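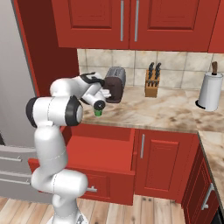
About Us

Umidon is an independent research firm covering the currency and short-term interest rate markets. We write for people who have to make decisions about foreign exchange as part of their job: corporate treasury staff, importers and exporters, small fund managers, and a growing number of private traders who want more than headlines.

We do not manage money, take deposits or execute trades. Our income comes from subscriptions and from training courses. We receive no commission from brokers, and we do not run broker advertising on this site.

How we started

The firm was set up by Hiwot Tekleab and Virgil Dinu, who had worked together on the hedging desk at Iordache, a grain and fertilizer trading house. Their morning note on the euro, the Polish zloty and the Romanian leu was written for colleagues. Suppliers began asking for copies, then customers of suppliers, and by the time the mailing list reached 400 names it was taking up most of the working day. Umidon was registered the following April.

The morning note is still the first thing we publish each day. It is still two pages long.

What we publish

Morning Note. Sent before the European open on every trading day. Overnight moves, the data calendar, and the price levels we are watching in the major pairs.

Weekly Outlook. Sent on Fridays after the New York close. One main view for each currency we cover, the reasons for it, and what would make us change our minds.

Central Bank File. Updated after each policy meeting. It sets out the decision, the vote where there is one, changes in the wording of the statement, and what the rate markets were pricing before and after.

Akach. Our online charting and exposure tool. Subscribers can enter their own payables and receivables and see how a move in the exchange rate would affect them. Akach covers 30 currency pairs. It does not connect to any bank or broker account.

Our approach

Most of our work is fundamental. We look at inflation, growth, trade balances and the gap between interest rates, and we compare these with what is already in the price. We use technical levels for timing and for deciding where a view has failed. Every forecast carries a time horizon and an invalidation level.

We keep a record of all published views, including the ones that went wrong, and post it in the subscriber area at the end of each quarter. Views are never edited after publication. If we correct a factual error, the correction is dated and the original text stays on the page.

Analysts may not hold positions in a currency pair they write about. Longer-term holdings, such as pension funds, are declared internally once a year.

The people

Hiwot Tekleab, Head of Research. Covers the US dollar and the Federal Reserve. Edits the Weekly Outlook.

Virgil Dinu, Managing Director. Looks after the business side and corporate subscribers. Writes on hedging policy.

Debora Villa, Senior Analyst. Covers the euro, the Swiss franc and the pound.

Aurelia Lazăr, Analyst. Covers Central and Eastern European currencies. Joined from Closau, where she worked on bond market data.

Smaranda Stanciu, Product and Data. Runs Akach and the price feeds behind it.

The full team is 12 people, some of them part-time.

Training

We run short courses for finance departments on reading the economic calendar, measuring currency exposure, and the basic use of forwards and options. Courses can be held at your office or online. More than 76 companies have taken part. Dates for the fall program will be posted in July 2023.

Contact

For subscriptions and course bookings, use the form on the Contact page. Questions about a published note should go to the analyst named at the top of it. We reply to subscribers within one working day.

Umidon publishes general market commentary. It does not take account of your personal or company circumstances and is not investment advice. Trading in foreign exchange carries a risk of loss.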